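Why did the robot squash the bottle?

Hi! I'm Nandini Warrier, and my job is teaching robots to tidy kitchens. I know. My own kitchen is a mess, and my mom brings it up every time she visits.

I want to tell you about a mistake one of my robots made, because it's my favorite kind of mistake. Nothing was on fire and nobody got hurt, but it took me and my friend Shobha Varma a whole afternoon to work out what had happened.

Our robot's practice kitchen lives inside a computer. It looks a bit like a video game, with a counter and a plate and small things to pick up, and a robot arm that moves when our program tells it to. We call the program Trasik. (Shobha picked the name. I wanted Kevin.) Practicing in a computer kitchen is great, because when a robot drops a pretend plate you press a button and the plate is back again. We let Trasik practice 2000 times before lunch!

The job that day sounded easy. Go to the little bottle on the counter, close your fingers around it, lift it up. You could do that with your eyes shut. Well, maybe not with your eyes shut, and that turns out to matter in a minute.

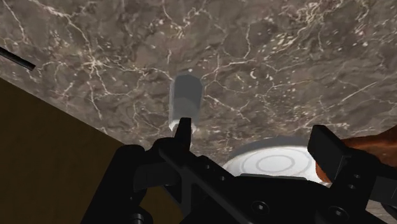
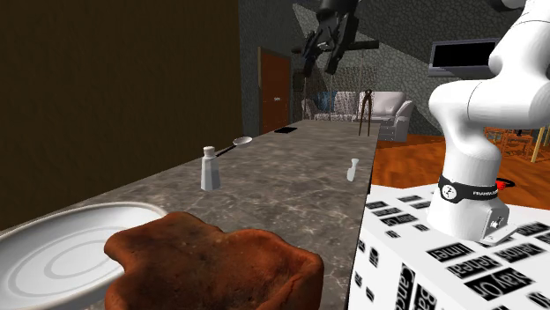 So off it went, try after try, and most of the time it did fine. Then I looked at the scores and saw that 23 tries in a row had failed. Twenty-three! I asked the computer to play back try number 809, where the trouble started, and I watched it in slow motion with my nose nearly on the screen.

The fingers came down. They kept coming down. And then one of them landed right on top of the bottle and pushed, as if it was ringing a doorbell.

Now, if you press on a bottle with your finger, you feel it. Your skin sends a message to your brain that says "Hey, something's here!" and you stop without even thinking. Trasik didn't have anything like skin. It had a picture from a camera and a list of numbers telling it where its own hand was. If the numbers were wrong, it had no way to feel that they were wrong.

And the numbers were wrong. Shobha found it. When the robot figures out where its fingertips are, it starts from its shoulder and adds up all the parts of the arm until it gets to the end. That morning I had changed the length of the fingers in one file and forgotten to change it in another. So the robot believed its fingers were 3 centimeters shorter than they were.

Try this at home. Hold a ruler in your fist so a bit of it sticks out past your knuckles. Now shut your eyes and try to touch the table gently with the end of the ruler. It's tricky! You'll probably bump it, because your brain knows very well where your knuckles are, and it has to guess about the ruler. Trasik was guessing too, and nobody had told it so.

(Yes, the mistake was mine. I bought Shobha a muffin.)

You might be thinking, who cares about a pretend bottle? I thought about that on the way home. But the programs we write get moved over to real arms one day, and a real arm is strong. It could crack a glass, or bend its own fingers, or pinch somebody's hand. So real robots need more than one way of staying safe.

First we fixed the number. That took ten seconds. Then we added a rule called a force limit. It means that if the arm is pushing harder than it ought to, it stops moving and waits for a person to come and look. We also made it go slowly for the last little bit of the way down, like you do when you're feeling for the bottom stair in the dark.

There's one more rule and it's for people. When a real robot arm is switched on, you stay outside the line on the floor, and a grown-up who knows the robot stands next to the big red stop button. Even if the arm is standing still. A robot that isn't moving might just be waiting for its next instruction, and you can't tell by looking at it.

We ran the practice again the next morning with the right finger length. I watched the first few tries myself, with my hand over my mouth. Down came the fingers, nice and slow, one on each side, and up went the bottle. Shobha clapped. Then on the next try it knocked the bottle over sideways, so we still have plenty to do, and I'll write about that one when we've worked it out.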